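Workshop Forums > Arms & Grippers > End Effectors
Print this thread | E-mail to a friend
Search this forum... Go Advanced Search

Incombe orange fingers vs. Dralow pads

turton_amps, 1st April
Ran both on the cheese test. Dralow pads: 10 grabs out of 17. Incombe fingers: 14, no wait, that was the other sheet. Will recount. Wrist cam, Incombe fingers on:
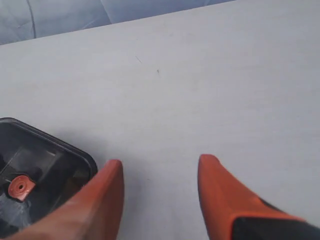
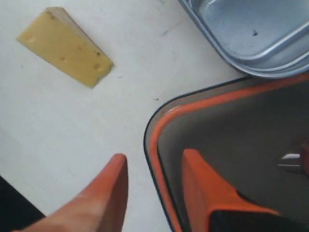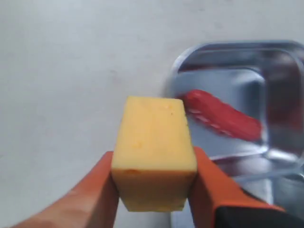
My complaint is the width. Anything thinner than a deck of cards and I'm nudging it across the table like a shuffleboard puck. Grip force is at 400 on the Amin controller, whatever unit Amin thinks that is.

gearlash
400 is plenty. Your problem is approach angle. Pads win on anything flat.

turton_amps
Pads win on anything flat until they peel off. Mine lasted since March.

sprocket114
Disagree with both of you. Swap the camera first. You can't judge a grip if the fingers hide the contact point.

gearlash
He asked about fingers.

sprocket114
He asked nothing. Read it again.

turton_amps
True. Recount tonight.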